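Irnemano (gas field)

Irnemano is a depleted natural gas field in the North Sea, operated by Hasen and held in partnership with Durán. Production ended when reservoir pressure fell below the level needed to keep the export compressor running. The field has since been considered for the seasonal storage of natural gas and, at a later stage, hydrogen.

Geology

The reservoir consists of sandstone at a depth of 3,676 metres, sealed by a thick layer of salt. The salt shows little faulting over the crest of the structure, although a minor fault on the western flank was mapped during the original appraisal. Water has entered the lower part of the sandstone since production ceased, and this reduces the volume open to injected gas.

Development

The field was developed with 2 wellhead platforms, neither of them permanently manned. Gas was sent through a single pipeline to the shore terminal at Romatow, where it was dried and metered before entering the national grid. The line has a length of 71 kilometres. It was cleaned and filled with treated seawater after shutdown and remains in place.

Storage proposal

Hasen submitted an outline plan for storage on June 27, 2023. Under the plan, gas would be injected during the warmer months and withdrawn in winter, with the highest demand expected in January. The maximum working pressure was set at 400 bar. Poul Hafstein, who led the engineering study, recommended that the existing wells be relined before any injection. A separate review of the seabed by Sólveig Kragh advised that the pipeline crossing near the terminal be buried more deeply.

Durán supported the natural gas phase but reserved its position on hydrogen, citing the age of the well steel. The partners agreed to treat the two phases as separate investment decisions. 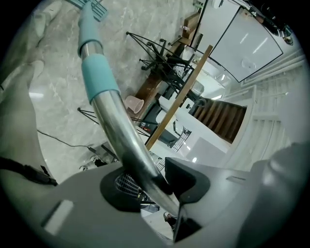 Under the terms of that agreement, either partner may withdraw from the hydrogen phase without giving up its share in the field. Responsibility for removing the platforms is unaffected and remains divided according to the original licence.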